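Ticket 1031: network drops out in back office, level 2
Opened by: Ida Sperling
Assigned to: Jannik Frerichs
Status: open, waiting on parts

**04/02/2022, first report**

Ida says the connection on level 2 drops for a minute or two, then comes back. Phones go with it. Email on mobile data is fine. She restarted the Zernis router twice with no change.

**Remote check**

- Router log shows the uplink staying up the whole time.
- The Edau switch shows port 7 going down and up, 50 times since midnight.
- Firmware is current. Left it alone.
- Swapped port 7 to port 9 by phone with Knut Hamann. The fault followed the cable. 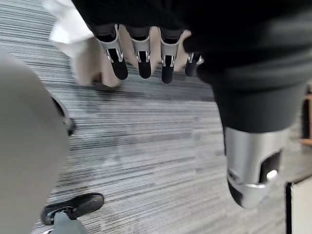

*Attachment 1: hand, close up, fingers pointing down*

So it's the cable or the wall outlet, and the switch is cleared. Asked Knut to try the spare patch lead from the cupboard. Same behaviour, though the gaps between drops got longer.

**Site visit**

Tested the run from the patch panel to the outlet. Pair 3 fails intermittently. The outlet was punched down badly, with one conductor barely held. Re-terminated it and tested again: pass, then fail after ten minutes. The run itself is suspect.

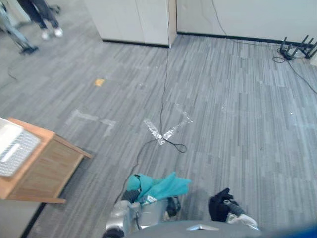
*Attachment 2: level 2, desk on the left, striped carpet*

Malte Strobel has the old building plans and thinks the run goes under the floor, then up the riser. Quoted two options:

1. New run through the ceiling, $600 including labour.
2. Lift the floor and replace the existing run. Price depends on what we find. 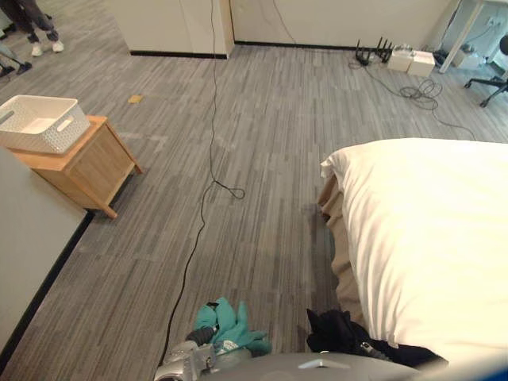

Option 1 is my recommendation. The ceiling has a tray with spare room in it, and the work can be done after hours. Option 2 would mean lifting carpet tiles, and with those grey and charcoal streaks any replacements would need to be colour matched. Bernd Frerichs to approve the cost.

**Workaround**

Level 2 phones moved to Wi-Fi. No drops reported on them so far. Leave port 7 disabled until the new run is in. Cable and outlet on order from Trivum.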